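Brevik Reader Reviews: Data Card

Summary

The Brevik collection holds 582 short reviews of nonfiction books about life in other countries: memoirs of moving abroad, essays on schools and health care, and travel writing with an argument to make. Each review was written for the collection by a reader who had finished the book. The collection is maintained by the Bayram reading program and is meant for the study of opinion, tone and quotation in everyday book reviewing.

Contents

Each record contains the review text, the book's subject heading, the year the review was submitted, and a rating from one to five. A separate field marks the sentence the reviewer would allow a publisher to quote. In 61 records this field is blank, as the reviewer declined to choose one. Reviews run to a maximum of 600 words.

Reviewer names have been replaced by codes. Passages copied from the books themselves were shortened to a single sentence where they ran longer.

Collection and editing

Reviews were gathered through the Darkier and Staneo reading groups and closed to new entries in November. Retno Osman edited the texts for spelling only. Opinions were left as written, including those that contradict each other about the same title.

Two readers assigned subject headings independently. They disagreed on 39 records, most of them books that mix family memoir with social policy – these carry both headings.

Known limitations

Reviewers were mostly regular readers of the genre, and ratings lean high. Books in translation are thinly covered. The quotable sentence is often the warmest one in the review and should not be used alone as a measure of the reviewer's opinion.
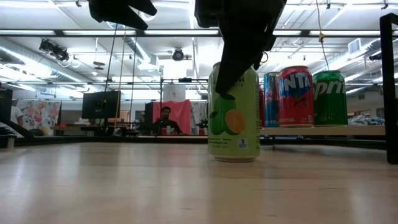

Yellow-green can with fruit design, on a light wooden tabletop.

Use and corrections

The collection may be used for teaching and noncommercial research with credit to the Bayram reading program. Reviewers may ask for their text to be withdrawn at any time, and withdrawn records are removed at the next release. Corrections should quote the record code and the field concerned.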